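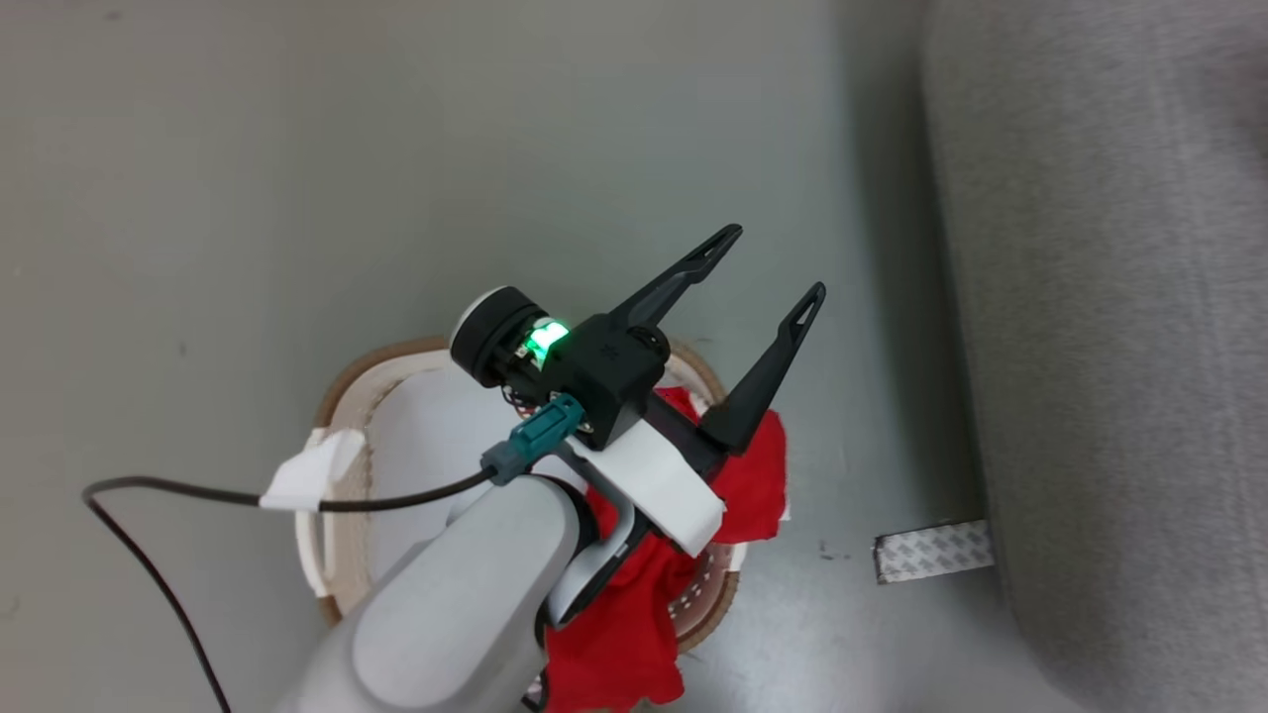

Mahtab Zamani
Responsável pelo recrutamento de condutores, Gatetti

Procuramos condutores de carros elétricos para o nosso estudo de outono

Se anda de elétrico todos os dias, ou quase todos, e tem opinião formada sobre carregadores, autonomia e aquele cabo que nunca cabe bem na bagageira, gostávamos muito de conversar consigo!

A partir de setembro, a Gatetti vai acompanhar o uso diário de automóveis elétricos em família, com quase 1480 participantes. Pedimos que registe os seus carregamentos na aplicação Skikix (em casa, no trabalho ou na estrada, tanto faz) e que venha a duas conversas de grupo na nossa sede em Brestton, sempre às 18h30, com café e bolo, que ninguém pensa bem de estômago vazio.

Pode inscrever-se quem tiver carta de condução válida e conduza o mesmo elétrico há pelo menos dois anos. Não importa a marca nem se o comprou usado; até preferimos ter de tudo um pouco. As despesas de deslocação são pagas por nós.

Para se inscrever, escreva à minha colega Yuk-lan Choi, indicando o modelo do carro e onde costuma carregá-lo. Ela responde a toda a gente, embora às vezes demore uns dias.

Artigos recentes
Carregar no condomínio: por onde começar
Pneus de inverno num elétrico, por Arlo Thibodeaux
Visita à oficina Yuen

Contacto: Gatetti, extensão 3666 | © Gatetti | Voltar ao topo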